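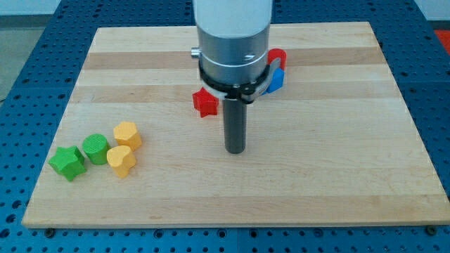
I've been wanting somebody to write a decent rulebook for small robot cells for years, so when the Minau Cell Practice Kit landed on my desk in February I cleared an afternoon for it and lost most of a week. It's a ring binder, a set of wipe-clean cards and a roll of floor tape, put together by Ludurden for workshops and college labs that run one arm on one table. The first section is about the work surface, and it made me very happy. It asks for a table with a fixed grid, a flat board set in the same place every session, and test pieces in plain shapes and strong colours. A blue perforated table with a pale wooden board on it does nicely, and so do chunky stars, a heart, a hexagon and a cylinder in red, green, blue and yellow, which a person standing nearby can name out loud without pointing.

That naming business has a card all to itself, by the way. Every piece on the table gets a spoken name of two words at most - "green star", "yellow heart" - and everyone in the room uses it. I thought this was fussy until I tried it with a colleague at the control panel and me at the table. We stopped saying "that one, no, the other one" within a morning.

What's in the binder

There are 37 cards, sorted under 13 tabs. The cards are the good bit. Each one has a rule on the front in large type and, on the back, the thinking behind it plus a short check you can do with your own hands. The rule on card 11 is my favourite: "Before the tool goes down, say what it is going down on." You announce the surface, the operator repeats it, and then the arm may be lowered. It takes three seconds and it has changed how I stand at a table.

The section on end tools is nearly as strong. It covers plain rods, suction cups and fingered grippers, and it is very firm about anything held on by a collar with a lever. Look at the lever, touch the lever, and write down that you did both. For a blunt rod you also set a lowest height in the program, measured from the board and never from the table, and you measure again whenever the board is changed. I had been measuring from the table. I have now stopped!

Speed gets a sensible treatment too. Minau wants a slow first pass for every new layout, with a hand near the stop button and no talking about anything else. Then a second pass at working speed, and only then do you start logging results. The log sheet has a column for "what was moved between runs", and I'd buy the kit for that column.

Using it with real people

I took it to the training room at Lindetgate, where Princess Tan runs the evening group, and we worked through the first six tabs together. She liked the cards more than the binder and had them off the ring in minutes. Her group is a mixed one, some who have programmed for years and some who had never stood next to a moving arm, and the cards suited both. The old hands argued about the wording (quite rightly in two cases) and the new ones simply did what the card said.

The group's main complaint was the reset rule. Minau asks you to put every piece back on its starting mark after each run, even when the piece hasn't been touched. It is slow. We tried skipping it for a set of runs, and our notes became so muddled that we threw the set away and went back to the rule with a better grace.

What could be better

The floor tape is poor. It's too narrow and it lifts at the corners, so I've gone back to the wide stuff from Skoryk, which sticks properly and comes up clean. The tab on lighting is thin as well: one card on glare from overhead lamps and nothing at all on how shadows change through the day. Anyone using a camera will want much more.

I'd also like a clearer line between house rules and legal duties. The binder does say, on the inside cover, that it doesn't replace your risk assessment or the standards for your machine, and it tells you to read those first. Good. But a newcomer will go straight to the cards, so I would print that on the front of card one.

Who should get it

Any lab or workshop with a single arm and more than one person using it. If you work alone you'll still get plenty from the tool and height cards. My own set already has tea on it and two corrections in pencil, and Ludurden tell me the next printing will have a proper lighting tab. I've asked them to send me one as soon as it's ready.

Reviews > Workshop > Robot cells > Minau Cell Practice Kit

Search reviews Go

Contact us | Copyright, all rights reserved | Back to top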